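Peel and stick wallpaper keeps lifting at the seams, do I have to start over?

Asked in Walls & Paint
Viewed 1,561 times

So I papered the little hallway outside our bathroom back in June with the Clevik peel and stick (the floral one with the lattice) and it looked gorgeous for maybe two months. Now the seams are curling up, mostly down low near the baseboard, and one whole strip by the bathroom door has a bubble in it the size of my hand. I push it flat at night and by morning it's up again!

The walls were painted by the previous owners and I have no idea what with. It's a bit shiny if that matters. I wiped them with a damp cloth first and let them dry while I had lunch. I used 4 rolls and I really don't want to buy them all again, plus I'm not sure the pattern would be the same shade now. Can I glue just the edges? Would a hair dryer do it? My sister says take the whole thing down and paint, but she hates wallpaper so I'm not asking her.

3 answers

Shiny paint. Had the same thing in my laundry room. Seam adhesive from the hardware store, small tube, done.

Okay, I've done a lot of this stuff (13 rooms if you count closets, and I do count closets) so let me try to help before you rip anything down.

Your sister can relax, you probably don't need to start over. If the paper is still holding in the middle of the strips then you only have an edge problem. Peel each loose edge back until you feel it grip, wipe the wall behind it with rubbing alcohol on a rag and give it a good half hour. Then a thin line of seam adhesive, put on with a small artist's brush – not straight from the tube, it blobs and you'll see every blob. Press with a seam roller, wipe off whatever squeezes out, and leave the bathroom door shut that night.

The bubble is a different job. Peel that strip from the top down past the bubble, slowly, and lay it back with a plastic smoother, working from the middle out. A hair dryer on low does help soften it, but keep it moving or the vinyl stretches and then your lattice won't line up with the next strip. Ask me how I know.
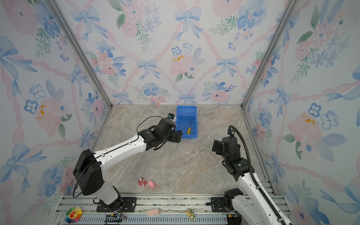 Posted by Inmaculada Herrero
Thursday, November 18, 2021

With a floral on a diamond lattice like that I always start in the back corner and work toward the opening, so any mismatch ends up at the front edge where I can hide it with trim. Ribbons are the worst for matching by the way, your eye goes straight to them. Flowers forgive a lot more.

And next time, if there is one, wash shiny walls with a degreaser and scuff them lightly with fine sandpaper. I use the Welik sponges. Then primer, and wait the full time on the can even if it feels dry.

I'd disagree with the alcohol, it took the paint off my wall in patches. Dish soap and warm water, rinse twice. Also does your bathroom have a fan? If steam is getting out into that hallway every morning the edges will keep coming up whatever you stick them with. We run ours for twenty minutes after a shower now and I haven't had to touch the paper since.

Comment from the asker: No fan!! Just a window that's painted shut. I did one seam with the adhesive last night and it's still flat so far. Going to try the bubble this weekend, and I'll test the alcohol behind the door first.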